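Open Day at Clalthorpe

The invitation said doors at two, and by quarter past I had been handed a lanyard, a paper cup of warm cider and a folded sheet that used the word "future" more than I would have let a student get away with. My sister had bought the ticket. She works in the building next door and thinks I should get out more on a Saturday.

Kwiatkowski is the name on the sign. What they do, according to the sheet, is teach machines to handle the things people leave lying around. A machine that can weld a car door has been old news for most of my life. A machine that can put your desk straight is supposed to be the next thing, and they had opened up a floor of the old Elledham mill to convince the neighbors.

I've been to these before. I saw a floor-washing robot in Zurbridge that washed the same corner for an entire afternoon while a man in a fleece stood in front of the rest of the floor. So I took my cider to the back and leaned on a pillar.

A young woman with a headset told us that a robot learns from people. Somebody holds a gripper in one hand, a camera rides along with it, and the person goes about some small chore. They do it again and again. A computer then looks at all those chores and, if everything goes well, works out how to do one by itself. She said they had collected 2000 of these for the mouse alone.

"The mouse?" said a man near the front.

"The computer mouse," she said. "Picking it up, putting it down. Desks are hard."

She dimmed the lights and put what the gripper's camera had recorded up on the wall.
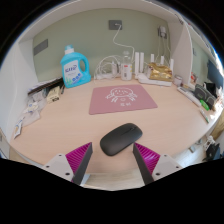
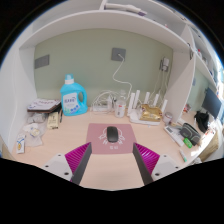
Same desk both times, same black mouse, and a pair of magenta fingers coming up from the bottom. I'll admit I spent most of my attention on the laundry detergent. I have a desk like that. I know how a bottle ends up there and how it stays.

The people around me had leaned in. I could feel the room wanting to be impressed, the way a room does when it has been given a drink. I raised my hand, something I had promised my sister I wouldn't do.

"So in these, a person is holding it," I said.

"Yes."

"Then it isn't a robot yet."

"It's the part before the robot," said the headset woman, very pleasantly. I could tell she had been asked this at every open day and had been told to smile.

I said that seemed to me a lot of part before. I said that if a person had to stand at a desk moving a mouse 2000 times so that a machine could learn to move a mouse, then what I was looking at was a person with a job, and not a very good one. A few people laughed. I enjoyed that more than I should have.

One of the older visitors, over by the coat rack, told me that her hands had quit on her in December and she would take a machine that learned slowly over a nephew who never came, and did I want to ask anything else or could the rest of them see the arm.

I said I didn't want to ask anything else.

So we saw the arm. It stood behind a rope in the next room with a table in front of it and a mouse and a pad on the table, and no detergent, I noticed, and no snack bags either. The headset woman pressed something on a tablet. The arm thought it over. It came down beside the mouse, closed on air, went back up, and thought again.

"It gets three tries," she said.

On the second it had the mouse by one end, lifted it, and let it go a little way off the pad. There was clapping. On the third it got the thing up and across and down, slightly crooked, and the clapping was louder, and the woman from the coat rack had pushed up to the rope and was holding on to it with both wrists.

I looked at my watch. Moving one mouse the width of a hand had taken 39 seconds. I wrote it on the back of the folded sheet, meaning to tell my sister.

When the tour moved on to the charging room I stayed behind, partly to get rid of the cider. The woman stayed too. She asked the young one with the tablet if it could do a cup. Not yet, was the answer. A spoon? Not yet. A pill bottle, with the cap already off?

"We'd like it to," the young one said.

"That's what I asked the last time," said the woman, and she went to find her coat.

I held the door for her. It was heavier than it looked and I needed my shoulder for it. Outside she let me carry her bag as far as the bus stop, and we stood there for 15 minutes without talking about robots. When my sister called that night to ask how it was, I told her it was slow. I still had the sheet in my pocket, but I didn't read her the number.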